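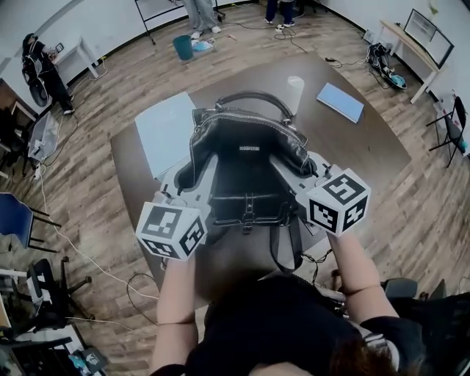 A black handbag with white contrast stitching, zippered top and single top handle.

Findel revises handbag intake at Vundow repair centre
17th November

Leather goods repairer Findel has changed the way handbags are assessed at its Vundow centre, with hardware now checked ahead of the leather itself. The new procedure applies to all bags with a zippered main opening and metal fittings.

Intake staff begin at the handle anchor points. Each ring is examined for wear on its inner face, then the surrounding leather is inspected for elongation of the stitch holes. Zips are run end to end 2 times, and any tooth misalignment is recorded on the job sheet before the bag is opened further. Straps are extended to full length and checked at the fold lines, where surface finish on black leather tends to crack first.

"Contrast stitching makes the assessment quicker," said workshop manager Anneliese Teuber. "A white thread on a black panel shows a skipped or pulled stitch straight away. Tone-on-tone work has to go under the lamp."

The centre has received 2497 bags for repair since April. Handle reattachment was the most frequent job, followed by zipper replacement. Colour restoration came third — a change from last year, when it led the list.

Replacement buckles and rings will be supplied by Haberkorn, which has delivered an initial lot of 1000 fittings in nickel and brass finishes. Findel will hold 600 of these at Vundow and send the remainder to its Misik workshop.

Ida Ruppert, who wrote the procedure, said Misik would adopt the same job sheet once its current backlog is cleared. Bags already booked in will be assessed under the old order. Repair prices are unchanged.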